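Flemano
@flemano · Friday, October 20, 2023

OK so I finally quit the giant to-do app and went back to paper, and a few of you asked how it's going, so here comes a thread. Get a snack.

Background: I'd been on Ollora since February. Loved it for maybe a week. By the end of summer I had 1289 open tasks in there. I am one person with a part-time job and a cat!

A lot of those were things like "look into gutters." I rent. I don't have gutters. I must have typed that at midnight after talking to my sister on the phone.

14 replies · 6 reposts · 92 likes

So what I do now is one notebook (an Isar, the soft cover kind, dot grid) and one page per week. Left side is stuff with a real date on it, like the dentist or rent or the library books. Right side is everything else, and I only get 8 lines. When the lines are full, they're full.

The 8 lines thing was hard at first. I cheated and wrote two tasks on one line with a slash. Then three. I've mostly stopped doing that.
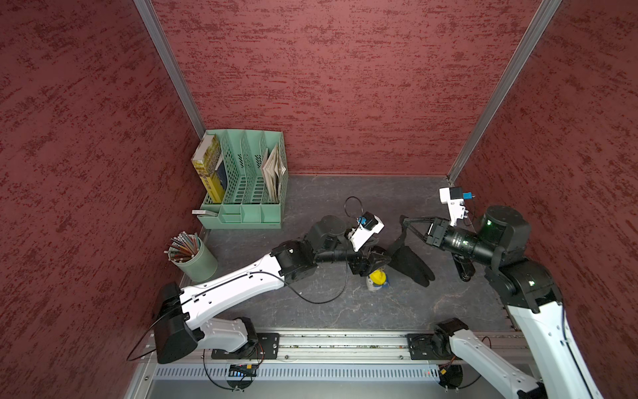
Sunday night I sit down with tea and copy over whatever didn't get done. Copying by hand is annoying and I think that's why it works for me? If I've written "call the insurance people" four weeks in a row I get so sick of my own handwriting that I just call them.

(I was on hold for 35 minutes. They were very nice once they picked up.)

Things I miss from the app: reminders, big time. I forgot to move my car for street sweeping and got a ticket, so now the car stuff goes in my phone calendar with an alarm. Paper can't beep at me.

Things I don't miss: the little red number. Oh my gosh, the little red number. I'd open my phone to check the weather and feel guilty before I even saw if it was raining.

3 replies · 2 reposts · 41 likes

Somebody asked about pens. I'm using the Paucar fine tip in black, it doesn't bleed through and I've only lost some 6 of them so far, lol. Any pen is fine. Please don't buy a fancy pen because of me.

Somebody else asked if I do stickers or washi tape or color coding. No, I tried it for one page and spent an hour on the header and then didn't do the laundry. Yours are gorgeous though, keep posting them!

Next up is figuring out where recipes go, they've been creeping onto the back pages and there's already a soup on top of my November budget. If you have a system for that, reply with it, I'm going to read them all on the bus tomorrow.

22 replies · 4 reposts · 67 likes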